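Open Days Should Show the Hand Data

The Trarkis open day at Bunmont in April followed the usual order. Visitors signed in, received a badge and watched a two-arm cell fold a towel. The fold took 10 steps and went well on the runs I attended. Most of the crowd left after that, which was early, as the part worth the trip was scheduled for the afternoon in a side room with poor signage.

In that room the staff presented their collection work. A person performs an ordinary household task with a tracking cube strapped to each wrist. The cubes carry printed square patterns, and cameras recover the position and angle of each wrist from them. The output is a pair of wrist paths matched to video. No robot is needed at this stage, and the cost per recorded hour drops accordingly.

The task set shown was windows: open, close, tilt, remove a screen, refit a screen. Dwynwen Sayce, who ran the session, gave the size of the window set as 1,514 recordings, of which 627 had passed review. I would like to see that second figure printed on the door of every robotics open day. It says more about the state of the field than the towel did.

A window is a fair test. The sash turns on hinges, so the hands must travel on an arc set by hardware the operator can't change. Both hands hold one rigid part, and if one leads by too much the part twists. Load varies through the swing. The mesh is soft, the metal around it is stiff, and a grip suited to one will damage the other. Towel folding has few of these limits. A bad fold is still a fold.

I have two complaints. The first concerns force. Wrist cubes report where the wrist went and nothing about how hard the fingers pressed. Sayce acknowledged this and pointed to the Willuscombe group, who add pressure pads at the fingertips. Trarkis has chosen volume over pads for now. I think that is the wrong trade for any task with a hinge in it, and the share of recordings that fail review may already reflect it.

The second concerns the program itself. The towel cell had 5 slots on the schedule. The collection room had one, at the end of a Thursday, and the handout gave it a single line under the Zieliński gripper talk. A firm that spends most of its staff hours on human recordings should give them more of its open day. Buyers who see only the finished cell will underestimate what it takes to add one new task to it, and they will budget badly.

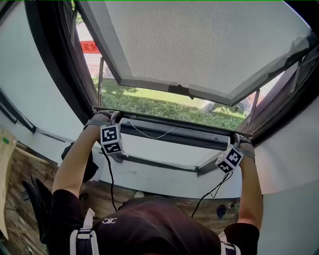

Why use printed cubes on the wrists instead of sensor gloves?

Cubes leave the fingers bare, so the person grips the part in a normal way. They are also cheap to replace, and a camera can read them from several sides. The drawback is that tracking is lost when both the patterned faces and the wrist are hidden from every camera, and finger positions have to be estimated from the video.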